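Pointing at the pan: an afternoon with the Skondesine kitchen arm

The company behind the Skondesine is called Bestwood, and it rents the ground floor of a former print shop in Trillholm. It sells one product: a two-fingered arm that moves food from plate to pan and back again, leased by the month to bakeries and small caterers. The product manager asked that the interview stick to the machine and leave names out of it, so it does.

"People ask if it cooks," the product manager said. "It doesn't. It puts things where you want them. Most of the work in a small kitchen is that."

A customer shows the arm which container they want by pointing at it. There is a tablet as well, but the team expects most people to give up on the tablet within a week.

"Your hands are covered in flour and you're not going to go looking for a menu on a screen," she said. "You point. If it isn't sure which pan you mean, it waits and you point again."

I asked how often it isn't sure. She said the trouble comes with pans set close together, or with the shiny ones, where reflections confuse things. The current software was tested over 2,000 placements before it went out to customers, and the team still repeats the pan tests every time something changes.

The lease includes the arm, the stand, one set of finger pads and a visit from a technician every 3 months. Spare pads are extra. I thought they were dear for what they are, and said so.

"They wear," she said. "We'd like them cheaper too. We're talking to another supplier."

Pastry is a fair test of the grip. Squeeze too hard and the layers crush, too softly and it drops. Her colleague, who looks after the gripping side, said they went through 16 pad materials before settling on one.

"Bread rolls were easy," he said. "Croissants took us most of a winter."

So far 34 kitchens have signed up, the largest of them a catering outfit in Delorme. The arm is slower than a person, and the company doesn't claim otherwise. A kitchen with a big morning rush would probably find it frustrating. One with a steady trickle of orders might not mind.

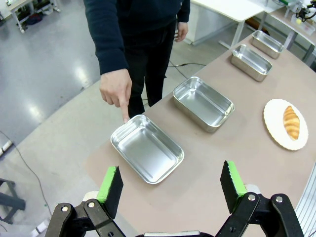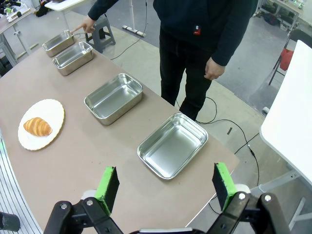
One croissant, four steel containers, and a finger to say which.

Trillholm, October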